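22/10/2019
Hjørdis Kvam

Window bench, sash putty trial, continued.

Came in to find the tray of linseed putty exactly as soft as I left it. The can says "workable for an extended period," and I have to hand it to them. Pressed a thumb into strip 2 and the thumb went straight to the bottom. Strip 10, the one with extra whiting kneaded in by hand until my wrists complained, has a skin on it like old custard and is still goo underneath. Wiped thumb on apron. Apron now also part of the trial.

To recap for whoever reads this while I'm out: the question from the Valcárcel job is whether we can glaze their old sashes with oil putty and get paint on before the weather goes, or whether we have to tell them spring. They want to hear before. I would like to hear before too. The putty has its own opinion and is in no hurry to share it.

Things changed today:

Moved the tray off the sill. It was getting sun in the morning and a draft for the rest of the day, so I've been comparing ten strips under ten different climates and writing it all down very neatly. Now on the middle shelf, flat, away from the heater. Restarted the clock on all of them. Yes, all of them.

Primed the bare wood on the spare sash before puttying. Last batch went onto dry pine, the pine drank the oil, and what stayed behind was chalk. It fell out in one piece, quite handsome, like a cast of the rabbet. Kept it on the windowsill as a warning. One coat of thinned oil, let it soak, wiped the extra, second coat.

Opened the Prulleo tin, the one that claims to skin over fast. Smells like a shoe store. Goes on stiff and tears at the corners unless you warm it in your hands first, and then it sticks to your hands. Used chalk dust on the knife, which helped, then chalk dust on me, which helped less. Corners came out acceptable on the third try. The first two tries are in the bin and I'd rather not discuss them.

Old glass: got one pane out whole. Heat, patience, small hook, more patience. The second pane came out in a different number of pieces. Scored the replacement from the offcuts rack and it's short on one side by the width of a pencil line, so it rattles. I measured the opening at the top, where it's narrower, and trusted the house to be square. House is from Ravosero. Nothing in Ravosero is square. Measure top, middle and bottom and cut to the smallest less a hair, as I have told every single person who has ever worked at this bench.

Points: we're nearly out of the little push-in diamond ones. The box marked "glazing points, plenty" contains picture hooks. If you wrote "plenty," please come and see me.

Paint question. The Nosoment spec sheet wants the paint line lapped onto the glass a little so water can't get behind the putty. Fine, agreed, it's how my first boss taught me as well. But the sample they sent back to us as the approved finish has been scraped dead clean right up to the putty edge, with a razor, beautifully, and will leak by next winter. Wrote to ask which one they mean. Expect to be told both.

Invoice for whiting came in at 161. For chalk. I've asked whether it was flown in.

Still open:
- strip 10 again once the skin stops wrinkling
- recut the rattling pane, larger this time
- find the other hacking knife (it has a nick near the tip and is better than the new one)
- shellac on the knots of the bottom rail, I skipped two and they'll bleed through by the weekend just to spite me
- decide what to say to Valcárcel. Leaning toward spring. They can have storm panels until then and complain to me in comfort.

Now I'm washing my hands with whatever dissolves Prulleo.

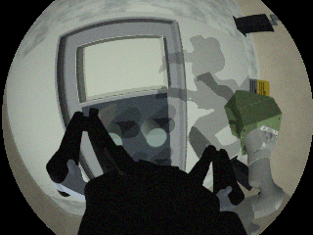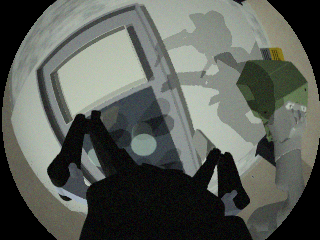 Gray frame, both views. In the second, cream-white section above, dark glossy pane below.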